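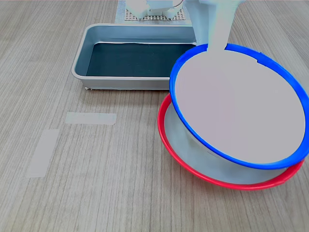

Bowl with a blue rim and plate with a red rim, on a gray tabletop.

THE REVIEW OF PRISONER 252

The Board of Review at Thorlacius convened at two in the afternoon to hear the petition of Uwe Lammers, prisoner 252, convicted in the matter of the Prellis warehouse fire. The prisoner was present. Counsel for the prisoner, Uwe Kröger, was present. It was entered in the record that the two men shared a given name, and that the Board would use surnames.

Counsel submitted 12 exhibits. The first 8 had been before the trial court and were taken as read. The ninth was a freight ledger of the Trilport company, found in May in the basement of its former offices at Fatden.

The Chair asked what the ledger was said to prove.

Counsel replied that it bore the prisoner's signature, made at Fatden at 8 in the evening. The fire at Prellis had been set before nine. The ferry did not run after dark, and the road took four hours.

The Chair asked whether the signature had been compared.

It had. The examiner's letter was Exhibit 10. The Chair read it, passed it to the member on her left, and waited until it came back.

"Mr. Lammers," she said, "you told the trial court that you were at home that evening."

"Yes, ma'am."

"You were under oath."

"Yes, ma'am. My brother drove for Trilport without a license. I signed for his loads. He had three children then."

The clerk asked whether the word "then" should be entered. The Chair said that it should.

The member for the State inquired whether the brother could be called. Counsel stated that he had died in the prisoner's ninth year of confinement, and that the certificate was Exhibit 11. The prisoner had not been permitted to attend the burial.

"And Exhibit 12?" the Chair asked.

Counsel laid an envelope on the table. It was addressed to the Board in the brother's hand and had been stamped as received by the Board's own office. The seal had never been opened.

The Chair directed the clerk to close the doors and asked for a knife.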